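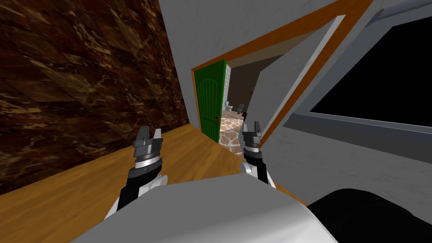

7月12日 星期四

先写几句,不然又忘了。今天在会议室坐了快六个小时,出来天都黑了,晚饭是便利店的饭团,两个,都是金枪鱼的,因为只剩金枪鱼。

事情是这样的。Arnetti那边终于把和解通知寄出来了。写过前因的朋友都知道,我们家小店(其实是我姐的店,我管账兼打杂)前几年一直从经销商手里买封口膜和包装盒,后来才晓得上游两家,Arnetti和Vondale,私底下把价格对齐了好几年。你涨三个点我涨三个点,客户分一分,谁也别抢谁的。我们这种小买家根本看不出来,只觉得怎么问哪家都是一个价。

我当时还以为是原料涨了。傻。

代理我们的律师叫Ecaterina Vlad,罗马尼亚人,说话特别快,中间夹很多“OK so”。她所在的Crăciun事务所不大,接的多半是这种间接买家的案子。今天叫大家去就是讲通知怎么看、表怎么填、要不要退出。

我把笔记整理一下,主要给自己看,也给群里没去成的几位看。注意我不是律师,只是个被坑过的会计,别拿我的话当法律意见。

**一、直接买家和间接买家**

这个我听了三遍才懂。直接从Arnetti手里进货的,叫直接买家。我们是从经销商Besbridge那里进的,中间隔了一层,叫间接买家。隔一层差别很大,因为得先证明多收的钱有多少传到了我们头上。经销商自己吃掉一部分?还是全部转嫁?还是转嫁完又加了一点?

对方律师的说法是,经销商自己消化了,你们没损失。听得我火大。Besbridge每次涨价都附一封信,“因上游调价,本公司不得不相应调整”,白纸黑字,我存了一抽屉。

Vlad说这些信很有用。她原话是“把你的抽屉整个搬来”。好的,下礼拜搬。

**二、单据**

索赔表要填每一年的采购总额,附发票或者对账单。我翻出来的发票一共209张,最老的几张是热敏纸,字都快没了。谁还在用热敏纸收据的,赶紧复印,真的,今晚就复印。我有一张只剩下抬头和一个逗号。

没有发票的怎么办?可以用银行流水加经销商出的采购汇总。Besbridge的汇总我二月份就去要了,拖到现在,给了一份,还漏了整整一个季度。又打电话,接电话的小姑娘说系统换过,旧数据要找IT。IT说要找财务。财务休假。

算了,不说了,说起来又要骂人。

汇总上我们店的采购笔数是104笔,和我自己的账对不上,因为他们把同一天的单子并成一笔。这个不影响金额,但是填表的时候要写清楚口径,不然审核的人会退回来。旁边一位开烘焙店的大哥就被退过一次,退回来的理由只有一行字,他看了半天不知道在说啥。

**三、能拿多少**

大家最关心的,也是Vlad最不肯讲的。

和解金是一个总数,先扣律师费,再扣通知和管理费用,剩下的按各家合格采购额的比例分。所以拿多少取决于有多少人申报。目前登记的是1393家,截止日期前肯定还要涨。有人当场拿计算器按,按完叹了口气。

我自己也按了。不写出来了,怕我姐看见以为要发财,也怕她看见以为白忙。反正够换个冰柜吧,可能是二手的。

有人问为什么不打到底,非要和解。问得挺冲的。Vlad讲了大概意思:打到底要再等好几年,专家报告、上诉,万一集团认证被推翻,间接买家这一块可能一分钱没有。而且Vondale还没和解,还在打,Arnetti按和解协议得配合提供材料和证人。先松口的那家要交东西出来,后面那家日子就难过了。这一点我以前没想到,还觉得先和解的占了便宜。也确实占了便宜。

**四、退不退出**

三个选择:

- 交表,拿钱,以后不能再就同一件事告Arnetti。
- 退出,自己单独告。采购量特别大的才值得考虑,单独请律师、请经济学专家,小店想都别想。
- 什么都不做。最亏,钱拿不到,权利也没了。

第三种居然是最多的。很多人把通知当垃圾信扔了。那个信封确实长得像垃圾信,灰不拉几的,还印着编号。我姐第一反应也是扔,我从废纸篓里捡回来的,上面沾了咖啡渣。

对了,还可以提书面异议,就是留在集团里但觉得分配方案不公平。烘焙店大哥打算提,他觉得2924这个数有问题。解释一下,通知附件里有个最低采购额门槛,低于2924的不单独审核,统一发一个很小的固定金额。他有一家分店刚好卡在线下面一点,他想把两家店合在一起算。Vlad说如果是同一个法人主体可以合并申报,不是的话就得分开。他两家店是两个主体,当年听了代办公司的话分开注册的。脸都绿了。

我们只有一家店,没这个烦恼。穷有穷的简单。

**五、我没搞懂的**

“其他条件不变的情况下”的价格到底怎么算。就是假如没有串通,价格应该是多少。专家拿串通前后的价格,加上树脂价格、运费、需求什么的,跑一个回归模型,得出一个多收比例。我大学统计学过,及格飘过的那种,台上放出那张图的时候我努力点头,其实只看懂了横轴是年份。

对方专家用差不多的数据,跑出来多收几乎为零。同一堆数字,两个结论。我问怎么会这样,Vlad说主要看基准期选在哪里。对方把价格已经开始对齐的头几个月也算进了“正常时期”,那当然看起来没涨。

哦。这句我懂。做账的人都懂,起点挑得好什么都能好看。

还有一个没懂的是利息。判决前利息到底算不算,从哪天起算,散会的时候还有人围着问,我得赶末班车,没听完。谁听完了的麻烦评论里说一声。

**六、杂的**

会议室空调开得像冷库。茶水倒是好的,红茶,配一种很硬的饼干。坐我前面那位全程在录音,后来被客气地请他关掉了,说涉及保密的内容还是不要录,大家都有点尴尬。

保密令这件事顺便提一句:对方交出来的内部邮件我们是看不到的,只有律师和专家能看。公开的起诉书里有一大片一大片的涂黑。我以前对着涂黑的地方研究过长度,想猜是谁的名字,猜不出来,眼睛还疼。

Vlad还提醒,最近有人打电话自称可以“代办索赔”,抽两到三成。不要理。表是免费填的,网上就能交,看不懂打事务所电话也不收钱。我姐上周接到一个这样的电话,差点把税号报出去了,幸好当时来了个客人要买奶油。

待办,写给自己:

- 搬抽屉
- 热敏纸全部扫描,能看清的先扫
- 再催Besbridge,这次发邮件,抄送他们经理,要有书面记录
- 让我姐签授权书,她签名老是签到框外面
- 查一下店名变更那年的营业执照复印件放哪了,表上要求名称一至

饭团吃完了,还饿。冰箱里有半盒豆腐,去煎一下。表格填完我再来更新,Vondale那边听说秋天有个听证,到时候去不去看店里忙不忙。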